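Stop Sending the Old Pump to the Scrap Bin

Most plants I visit have a pallet out back with dead pumps on it. Some have been there for years. The seals are gone, the bearings are gone, and somebody in purchasing decided it was easier to order a new one than to find out what was wrong with the old one. I think this is usually the wrong decision, and I want to explain why, as someone who spent a long time on the buying side before I moved to the repair side.

A centrifugal pump is mostly a heavy casting. The casing does very little except hold pressure and wait. If it was a decent casting when it was poured, and it hasn't been eaten by something it was never meant to carry, it will outlast several sets of internals. What wears is the impeller, the wear rings, the shaft sleeve, the bearings and the seal. All of those can be bought or made. When you scrap the whole unit you are throwing out the part that was still good.

The usual argument against rebuilding is price. A buyer gets a rebuild quote, sees that it is more than half the cost of a new pump, and stops reading. There is an old rule of thumb behind that, and I have never seen anybody show where it came from. It leaves out the base plate that has to be drilled again because the new model has a different foot pattern. It leaves out the pipe fitter who has to move a flange, and the coupling, and the spare parts on the shelf that fit the old pump and won't fit the new one. Put those on the same sheet as the quote and the numbers often change places.

Lead time is the other thing. I know of a plant that waited 76 days for a replacement on a cooling water line and ran the standby pump the whole time with nothing behind it. The old pump was sitting on the pallet. It needed a shaft and a set of rings. 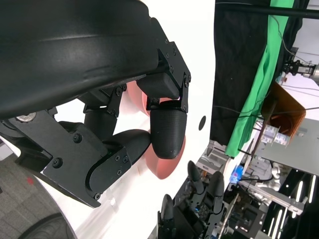
FLILTCOMBE, April

I was here for a week this month, mostly at Mansour, a repair shop on the road out of town. They work on pumps and gearboxes for the paper mill and for whoever else calls. They keep a file on every unit that has ever come through the door, and the file has measurements in it. Bore sizes as received, bore sizes as shipped, shaft runout, what the clearances were and who set them. When a pump comes back after three years they can pull the sheet and see how fast it wore. If it wore faster than it did the time before, they call the customer and ask what changed in the process.

That file is the best case for repair I know of. A new pump tells you nothing about your system. A worn one, opened up by a person who looks at it properly, tells you quite a lot. Rubbing on one side of the rings means pipe strain or a bent shaft. Pitting on the impeller vanes means the suction side is starved. If you put a new pump on the same pipe strain, you will have a second pump on the pallet before long, and you will blame the manufacturer.

I should be fair to the other side. There are pumps that should not be rebuilt. Small ones, where the labor is more than the whole machine. Pumps that were the wrong size on the day they were installed, and have been throttled ever since. Casings that have gone thin. Mansour turns those away, and says so in writing, with the wall thickness readings attached. A shop that never tells you to scrap anything is not a shop I would use.

There are also bad rebuilds, and they are a large part of why buyers don't trust the idea. I have seen pumps come back with new paint and the old bearings. I have seen a shaft welded up and turned down with no check for straightness. Ask for the inspection report before you approve the work, and ask for it again when the pump comes back. If all you get is an invoice that says "rebuilt," send the next one somewhere else.

What I would like to see is a change in how maintenance budgets are written. At many plants a new pump comes out of capital and a repair comes out of the maintenance account, and the maintenance account is always the one that is short. So the supervisor who wants to spend less of the company's money is punished for it, and the one who spends more looks fine on paper. A rebuild that restores a machine to its original clearances ought to be treated the same way as a purchase, at least above some set amount.

In the meantime, walk out to the pallet. Read the nameplates. Pick 2 units that match something you still have running and get them opened and measured. Inspection alone is cheap next to a new pump, and if the casings are sound you have spares you had already paid for.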